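Riris Hand-Held Gripper Kit -- Frequently Asked Questions
Last updated March 13, 2019

We collected on this page the questions which customers send us most often before they rent or buy the kit. If your question is missing, please write to Embla Öberg at the Vurville support desk. She answers in English, Norwegian and Swedish.

What do I receive in the box?
One hand-held gripper with the camera already mounted, one pair of spare finger pads, a charger, a memory card, a small screwdriver and the printed guide. The laptop is not included. The carrying case is included only when you buy the kit, and for rentals we use a cardboard box with foam, which you should please keep for the return.

Do I need to own a robot?
No. You hold the gripper in your hand and do the task by yourself, and the camera records what the fingers do. Many of our customers connect the recordings with a robot arm much later, and a few of them never do it. If you have an arm already, ask us for the adapter drawing before you order. It exists for two types of wrist only.

Which tasks are good to begin with?
We advise soft things, in a normal home. Clothes and bedding forgive a lot. You can squeeze them too hard or let them fall, and you simply start again. Our own test recordings are made mostly on beds and sofas, with knitted and fleece items, and they contain lifting, pulling straight, folding and putting aside.
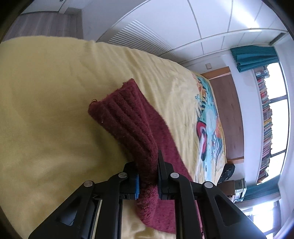

Glass, knives and anything with hot liquid we ask you to leave for later, when your hand knows the trigger well. The guide has a list of first tasks on page 7, ordered from easy to difficult.

How strong is the grip?
As strong as your own finger on the trigger, minus a little which is lost in the joints. There is no motor inside. For thick fabric it is better to take an edge or a corner, and not to try to close the fingers over the whole thickness. If the fabric slides away, check first if the pads are clean.

Can I change the finger pads?
Yes, and you should do it when the surface becomes smooth or the foam is coming off at the border. Pull the old pad slowly from the tip side, clean the plastic with alcohol, let it dry, press the new one on. Wool and fleece leave many fibers on the pads. A piece of tape takes them off in a few seconds, so please do not wash the pads with soap -- the glue does not like it.

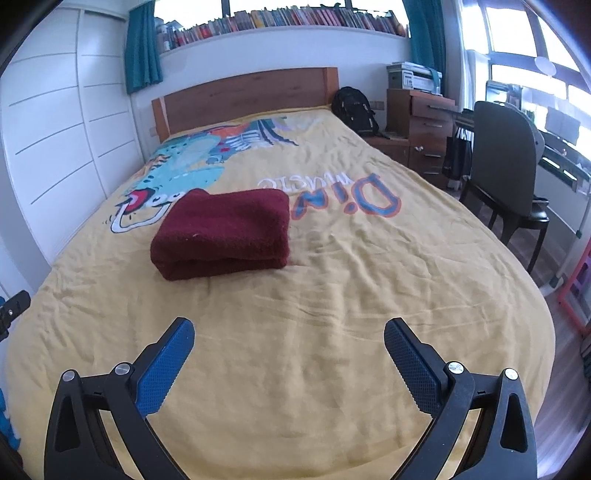 The gripper with its fingers open. The blue pads are on the inner faces, and the folded maroon bundle lies beyond the tips.

How long does the battery last?
The camera records for 55 minutes on one charge. It is possible to record while the cable is connected, but the cable pulls on the wrist and you will notice it in the recordings also. We recommend to buy a second battery if you plan to work whole afternoons.

Is it heavy?
The gripper without camera weighs 210 grams. The first day you will feel it in the forearm anyway, because the hand stays in one position for long. Make pauses. Saodah Sutanto, who wrote the chapter on posture in our guide, changes hand after every ten recordings, and the gripper is symmetrical, so this is no problem.

How must I prepare the room?
Daylight is fine, and a ceiling lamp is fine. What makes difficulties is when the sun comes directly into the lens during one part of the task and not in the other part. Close the curtain halfway or turn yourself so that the window is at your side. You do not need to tidy up the room for us, but please remember that the lens is very wide. Letters, family photos and computer screens should be covered or taken away before you start.

Who can see my recordings?
If you use only the kit, only you. The files stay on the memory card. If you order also the Plonis checking service, you upload the files and our two checkers, Tormod Kvam and Sverre Aasen, look at them. They mark recordings where the fingers leave the view or where the tracking was lost. One Plonis order covers up to 1,000 recordings. The files are deleted from our side when you confirm that you received the report.

The tracking is lost when I work above a bed. What can I do?
This happens with a large blanket in one color, when the camera sees almost only this blanket. Hold the gripper a bit more flat, so that the camera sees also the wall or the furniture behind. A bedspread with a print helps as well. If it continues, send us two or three files and we will look.

Can I rent before I buy?
Yes, for two weeks or for one month. When you decide to buy within the rental time, we subtract the whole rent from the price. In December all rental kits are normally reserved, so please write early.

Something is broken. Where do I send it?
Write first to Bendik Rustad in the workshop, with a photo of the broken part. The joints and the pads he can send to you by letter, and you can mount them with the screwdriver from the box. Only for the camera we need to have the whole kit back.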